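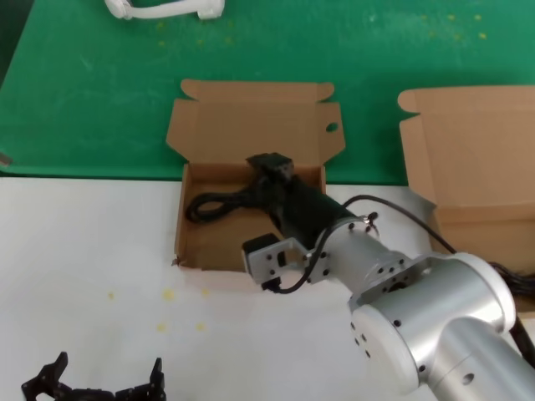 The packing table, with the arm over one of the mailer boxes.

I have been putting off writing this one, partly because the people I work with read this blog (hello!) and partly because I kept changing my mind. But I promised in November that I would say something once we had lived with the new way of packing for a while, and a while has now gone by.

For anyone who is new, I work at Rindell, where we pack power cables for shops and repair places. Each cable gets coiled, goes into a brown mailer, and the mailer goes on to labeling and out the door. I did the coiling and boxing for years before I moved over to scheduling, and I can still do it half asleep. My hands remember it better than my head does. On a busy shift the old bench would get through 331 boxes, and by the end your thumbs knew about every one of them.

So when the word came down that the arms were going to take over the boxing, I had feelings. We all did. There was a meeting in the break room with a plate of very dry cookies, and the Boiko people, who set the whole thing up, were patient with us and answered what they could. The first question was about jobs, of course. The second was about who would have to clean the tables, which made me laugh, and I still think it was a fair thing to ask.
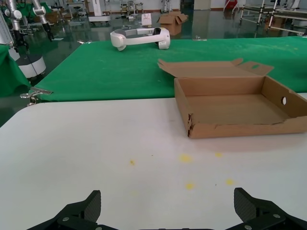 A box open on the white table, nothing in it yet.

The thing I didn't expect was how much talking the work would need. When I packed, I never told anyone how I did it. I just knew that a coil goes toward the back so the plug has somewhere to sit, and that you don't force a flap that doesn't want to fold. Then suddenly there were people asking me to say all of that out loud, slowly, and more than once. I found out that I had opinions about cable coils – strong ones, too! One of the older packers and I disagreed for most of a morning about which way the plug should face, after fifteen years of working near each other without ever mentioning it.

We run 111 boxes a shift on the arm side now, which is a lot less than the old bench at its best, and the hand bench still carries the rest. I know the plan is for that to change. Paklow, our sister site, started earlier than we did and they are up to 234, and I hear about that number more often than I'd like.

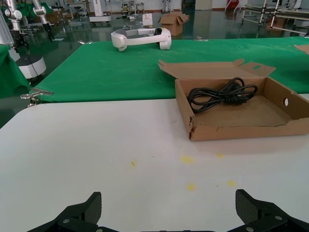 What has changed most is the pace of the day. The packing crew is still 12 people, same as before, but they aren't all standing in one line anymore. Two of them look after the arms, a few check boxes before they go to labeling, and the others are on the hand bench in shorter turns. My friend on the early shift says her wrists are better than they've been in ages, and also that she misses the chatter. You could talk all day at the old bench, about your kids or your car or what you were making for supper. Now people are spread out across the floor and you have to walk over to somebody on purpose.

I miss it too, and I'm only there on visits. I've started bringing my coffee down at ten so I have an excuse to stand around.

The pay question got settled better than I feared. Anyone who trained on the arms moved up a step, and the training was done on the clock. I wish it had been offered to the late shift at the same time as the early one, and I've said so to the right people, probably too many times.

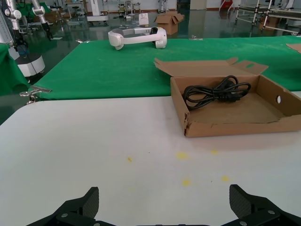 Did anyone lose their job over this?

So far none of the packers have been let go. One person retired a little sooner than planned, and two moved over to the Lerora line by choice. I can't promise what next year looks like, and I don't think our managers can either.

I'll write again after the late shift finishes its training, and I owe a couple of you a reply about the soup recipe. It's coming – I just have to find the card I wrote it on.

February 25, 2018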